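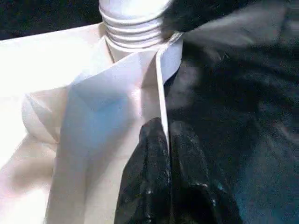
Wrist camera view, bottle neck at the top, finger close in on the right.

07/11/2020

I have been comparing two finger sets on the Ullow arm, and the bench has been covered in cloth, sheet and bottles for most of it. The first set is the stock Trellitz pair, hard plastic with a flat pad. The second is the Tang pair, narrower at the tip, with a rubber face that slides on and is held by one screw. Both bolt to the same Trellitz body, so the motor, the controller and the wrist camera stayed the same for both.

The test items were picked to be awkward: white bottles with a threaded neck, a white sheet with some gloss to it, and black cloth. Put together they give a bad exposure problem and a bad grasp problem in one place. With the lamp on the left, the sheet clips at the left side of the picture while the cloth on the right goes nearly black. Auto exposure on the wrist camera hunts between the two. I fixed the shutter at 4000 microseconds and left the gain alone. The sheet still blows out, but the rings on the bottle neck hold their edges, and those are what I line up on.

Focus is the other limit. The lens is fixed, and anything as near as the fingertip is a soft black shape. It is good enough to tell where the finger is going and useless for telling whether the pad has touched. For contact I read motor current from the controller and stop the close when it passes the threshold. Trellitz ships with 1135 as the default, in whatever unit they use (the manual does not say). On cloth that is too high for the Tang fingers. The rubber folds under at the tip before the controller stops. I dropped it to 924 and the folding went away.

Results so far, by item:

Bottle neck. Both sets hold it. The stock pads slide along the threads if the approach is off axis, then catch on a ridge. The Tang rubber does not slide, so a bad approach tips the bottle. I prefer the slide.

White sheet. Stock pads need a standing fold to close on. On a flat panel they skate. The Tang tips will pinch up a fold of their own if pressed down 5 mm first.

Black cloth. Tang, clearly. The only trouble is lint, which the rubber picks up and keeps. I wipe the faces with a damp rag between runs — dry wiping only moves it about.

One note on the controller. The Talden board drops its serial link if the close command arrives while the wrist is still turning. It comes back after a power cycle, and the arm holds position in the meantime. I added a wait for the wrist to settle before every close. It slows each cycle a little and I have not had a dropout with it in. The October firmware was worse and would lose the zero position too, so update before wiring anything to it.

Still to do: the Tang fingers with the stock threshold on bottles only, and a second lamp on the right to see how much of the cloth comes back. I also want to try the camera mounted farther up the wrist. The bracket has a second row of holes, but the cable is too short to reach them and the replacement has not arrived.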